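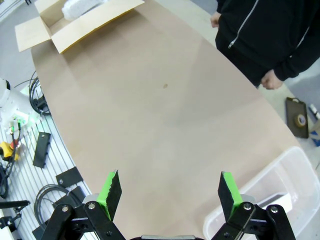
The curved table, with the clear container at its lower right.

My project was on tire pressure and lap times in club-level motorcycle racing, and I picked it mostly because my cousin races a 600 at Rutherford and I wanted an excuse to hang out in the pits. My advisor, Áine Moriarty, said that was a fine reason as long as I came home with data. So I did!

The question was pretty simple. Riders at our track argue all day long over rear tire pressure (and I mean all day, you can't eat a sandwich in that paddock without hearing it). Some run it low for grip, some run it higher so the tire holds up over a full race. I wanted to know if the difference shows up in the lap times of regular club riders, who aren't on the limit every corner the way the pros are.

What I collected

I went to every club meeting from May on and wrote down rear pressures straight off the warmers, with the rider's permission. The lap times came from the club's transponder sheets, which Diarmuid Dolan in the timing hut let me copy. I ended up with 1533 laps in total. Then I threw out the first lap of every race, anything under a yellow flag, and every lap where a rider ran wide or got badly held up, going by the marshals' notes. I also dropped the wet sessions completely. That left me with 459 laps, which hurt a little, but Saoirse Dunne from my stats section looked over my spreadsheet and told me the messy laps would've swamped everything else.

Those laps came from 20 riders, all on 600s. I split them into a low group and a high group using the middle pressure for each tire brand, so nobody got put in the high group just for using a tire that's meant to run higher. For each rider I compared their laps to their own average for the day. That way a fast guy on low pressure doesn't make low pressure look magic.

What I found

Over the first four laps the low group was a bit quicker compared to their own averages. By lap seven it had flipped, and the high group was losing less time per lap. Both effects were small. The change from one rider to the next was way bigger than the change from pressure, and two riders went against the pattern completely - one of them was my cousin, who won't let me forget it.

Track temperature was the part I didn't plan for well. I only started logging it at the third meeting, after Aroha Pirihi (she races the Prasik bike and knows way more than I do) asked me what the surface was doing and I just stood there. So 382 of my clean laps have a temperature and the rest don't. With just those laps, the late-race advantage for higher pressure looks stronger on hot days. I'd want a full season before I'd bet money on it.

Problems

My gauge and the riders' gauges didn't always agree. I borrowed a better one from Oisín Ní Mhurchú halfway through and rechecked what I could, but the early readings are what they are. Also, riders changed their suspension between races and mostly didn't tell me. I asked them to fill out a little card and got back a stack of blank cards and one drawing of a goat.

If I did it again

I'd stick with six riders and ask them to run both pressures on the same day, in practice, with the same tires. I'd log temperature from day one. I'd also like to compare Rutherford with Cluvton, where the long right-hander has to be a lot harder on the rear. My raw sheets and the cleaned version are both in the class folder, and the column names are explained on the second tab.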